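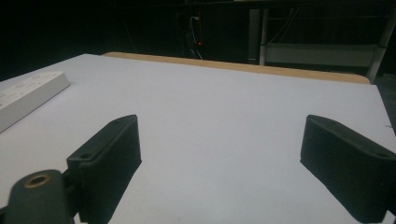
The white table, with the fingers open.

4 Feb 2025

Quick one, I'm on my break and the battery is at nothing.

People keep asking me how it's going with the grippers at work so I'm putting it all in one place. Short version: fine. Longer version: depends who you sit next to.

We do returns at Cenby. Small parts, mostly, clips and caps and little housings that come back in the wrong bag. For years the job was pick it up, look, turn it over, drop it in a tray. All shift. Now two of us on each shift don't sort anymore. We do the picking with the dark green fingers in hand, and the software people at Tikbridge use what we do to teach the arm that's supposed to go in by March. So yes, I'm teaching the thing my old job. I know. My sister already said it.

What changed for me. My hands, first. You stop using your fingertips and start thinking in two flat sides that meet in the middle. A cap lying on its side is easy. A cap standing up, you come in too fast and it's gone. First week I was so slow I went home angry. Kaja got it in an afternoon, she's annoying like that.

Second thing is the wrists. Mine ache in a new place. Old ache was the thumb. I told Ottmar and he wrote it down, and we now swap every 2 hours which helps, we used to go right through to lunch. If you start one of these jobs ask about swaps BEFORE you start.

Third, the talking. At the sorting bench you could chat all day. With this you can't really, you lose your place and have to redo the pick. I did 221 good ones yesterday and I don't think I said ten words to anyone. I miss it more than I thought I would. Gerardo says he likes the quiet, fine, good for him.

Money. Same rate. They call us "demonstrators" now and the rate is the same, so make of that what you want. Faustine asked at the meeting what happens to the sorting bench after the arm is in and the answer was that there would be other work. What other work? Packing, probaly. Maybe checking the trays the arm gets wrong, and I'd take that, I'm good at spotting a bad clip. Nothing on paper yet. She's asking again and I told her I'd sit next to her.

I don't hate it. Some of the picks are kind of satisfying, when both sides close flat and the part doesn't twist. And I won't miss the bags, god. But I'd like somebody to tell the older ones at the bench straight what's coming, they hear it from us in the hallway and thats not how it should go.

OK bell. More when I know about the packing thing.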